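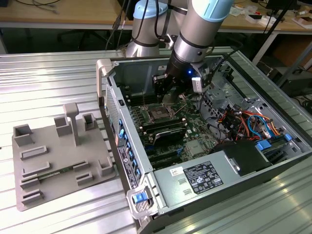
Figure 1. Desktop tower on its side with the side panel removed.

Keeping Old Desktops in Use: A Study of Computer Reuse at Tidwood
Tegan Sheehan, Humberg Technical College
Project report, second term

1. Background

Tidwood is a town library with a public computer room and a small loan program for households without a computer. The library replaces its machines every few years, and until recently the old ones went straight to a recycler. My project asked whether those machines could be prepared for loan at a cost the library could accept, and whether the people who borrowed them would find them good enough.

2. Method

I started with the library's equipment list, which had 95 desktops marked for disposal. I read the service notes for each one and sorted them by age, memory size and reported faults. Machines with a failed main board were left out. For the rest I recorded the price of any parts needed and the time spent on the work.

The budget was $900, all of it from the library's equipment fund. Most of the parts came from Mykhailiuk, a used parts dealer in Humberg, at up to $4 for each memory module. We used Flutent, the library's own booking system, to keep track of loans. It was not made for equipment and I had to enter serial numbers in the notes field, so searching for a machine was slow.

3. Preparing the machines 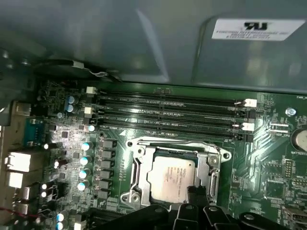

Record keeping took more of my time than repair did. The old equipment list gave a model name for each desktop but often left out the details needed to order parts, and two lists kept by different branches did not agree. I ended up making a new sheet from the machines themselves. Some makers' labels are inside the case, like the white Foxconn one on the gray shroud over the green motherboard, and the small print on these can be hard to read at an angle. I added a column for where each label was found — this saved opening a case twice.

4. Borrower survey

I sent 200 survey forms to households on the loan list. The main uses given were school work, job applications and email. The most common complaint was start-up time, followed by the size of the tower. Several people asked for a printed guide to connecting the monitor, and I wrote a one-page sheet in December.

5. Limits and next steps

The survey only reached people already on the loan list, so it says little about households that never asked for a computer. I also did not measure power use. The library plans to keep the new sheet and merge the branch lists into it before the next replacement round.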